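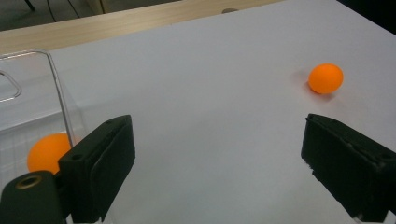

Care of Light-Colored Tabletops

Residents of Redholm House are asked to follow the guidance below for the tables in the shared kitchens and activity rooms. It also applies to privately owned tables with a similar smooth finish.

Daily cleaning

Wipe the surface with a soft damp cloth and a few drops of dish soap. Go over it a second time with plain water, then dry with a clean towel. Soap left to dry on a pale surface shows up as dull streaks, most noticeably near a window.

Stains

Tea, coffee and tomato sauce should be wiped up promptly. For marks that remain, mix baking soda with a little water to a thin paste, leave it on the stain for a few minutes and wipe it away without scrubbing. Ballpoint ink may respond to rubbing alcohol on a cotton pad - test a hidden spot first.

Products to avoid

Scouring powder, steel wool and the rough side of a sponge will scratch the finish. Bleach must not be used on any table in the building, and it must never be mixed with other cleaners.

Heat and sharp tools

Place a trivet or folded towel under pans and teapots. Cutting boards are kept in the lower cabinet beside each sink.

Reporting damage

Chips, lifting edges and burns should be reported to Wumpini Laryea at the housing office, extension 74. Tables are inspected each September, but loose edges should be reported at once - water that gets underneath can ruin the whole top.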